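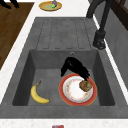
Gray sink with ribbed drainboard, white countertop.

Search help topics

White film on a gray composite sink, hard water

Branwen Foulkes
Oct 10, 2022
We have very hard water and a gray composite sink. A chalky film builds up in the grooves of the drainboard and comes back within 2 days of cleaning. Dish soap does nothing. I have read that vinegar will etch the surface. Is there a safe strength, and how long can it stay on?

3 comments - 5 shares

Idris Pugh
The film is calcium carbonate. Mix white vinegar and water in equal parts, lay a soaked cloth over the grooves for ten minutes, then scrub with a nylon brush and rinse well. Short contact with weak acid does not harm most composites, but check the maker's care sheet first. Keep it off the countertop if that is marble or limestone - acid will dull either one. Never mix it with bleach. To slow the buildup, dry the drainboard after the last wash of the day.

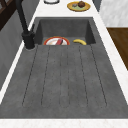
Stellan Løken
Ten minutes did not shift mine. I needed 2 rounds, with a fresh cloth for the second. The overflow ring gets the same scale, so do that too.

1 comment

Josefina Ibarra
just get a softener

0 comments - 1 share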